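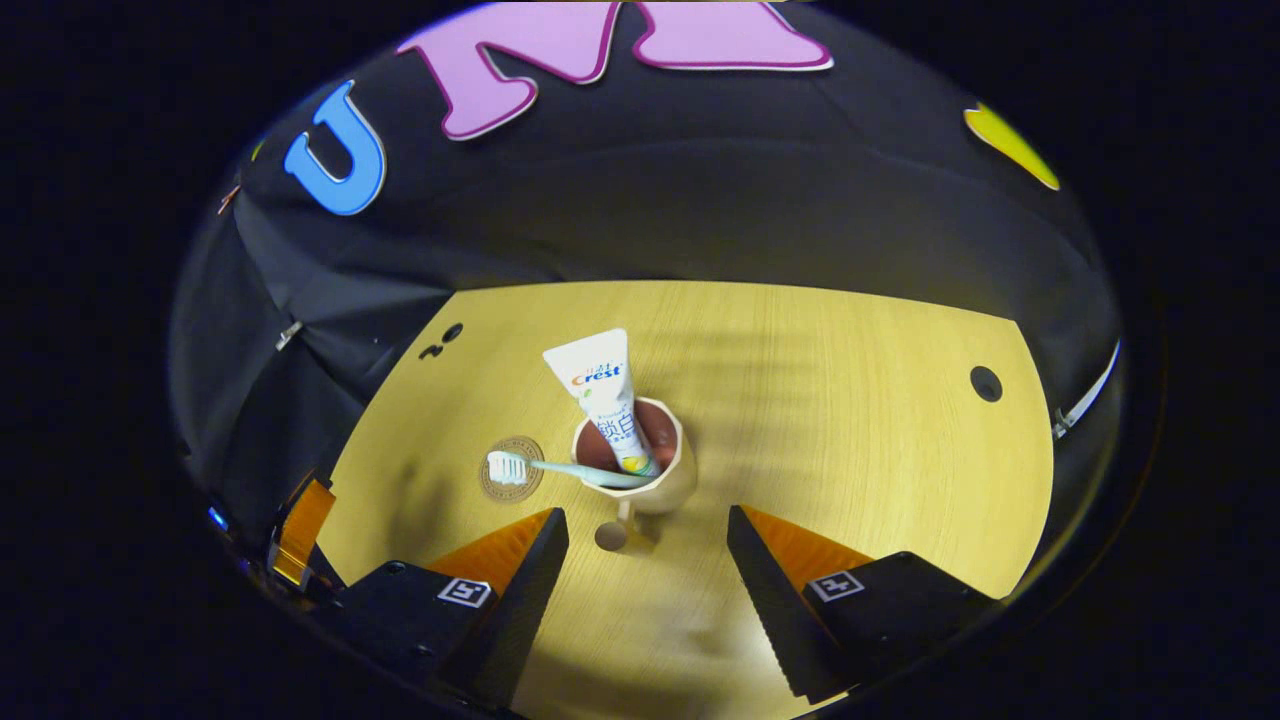

Glue the finger pads last, after the camera is mounted and you can see what it sees. I did it backwards the first time and had to peel both off. With the fisheye lens you want both fingers coming up from the bottom, ribbed orange pads facing each other, marker squares flat on top where the camera gets all of each one. Cup and toothbrush make a good first target: toothbrush lying across the rim, toothpaste standing up behind it. Skinny handle, fat tube, one setup.

## What you need

- printed finger set, black, 2 fingers
- ribbed pads, flexible filament (mine are orange)
- 2 square markers on matte paper, NOT glossy
- linkage screws, the short ones
- superglue, rubbing alcohol, sharp knife

Files are in the Ikolia folder on the shop computer, rev 9. Don't use older ones, the trigger slot is too tight.

## Fingers

1. Clean the stringing out of the pivot holes. Drill bit by hand, no power.
2. Screw fingers to the linkage. Snug, then back off a quarter turn.
3. Squeeze the trigger slowly. Tips should meet flat. If one gets there early, swap the links left to right and try agian.
4. Mount camera. Check the view on a laptop before going any further.

## Markers

Print at 100 percent. Turn off "fit to page", it will shrink them and your finger width readings come out wrong all day. Leave the white border on when you cut. Wipe the finger top with alcohol, let it dry, stick the marker down starting from one edge. Bubble = start over.

Left and right have different IDs. Write L and R on the back befor cutting.

## Pads

Dry fit first. Ribs run across the finger. Thin line of glue, press, hold for a minute. Keep glue out of the ribs.

## Check it

Open and close with the preview up. Both markers need to stay detected the whole way. Dropping out near closed usually means glare, move the lamp. Then pick up the toothbrush by the handle, put it back, do the tube. If the handle twists in your grip the pads are crooked.

Treasa Ó Briain has the spare linkage screws, bottom drawer, box marked Fernitz. Put back what you don't use.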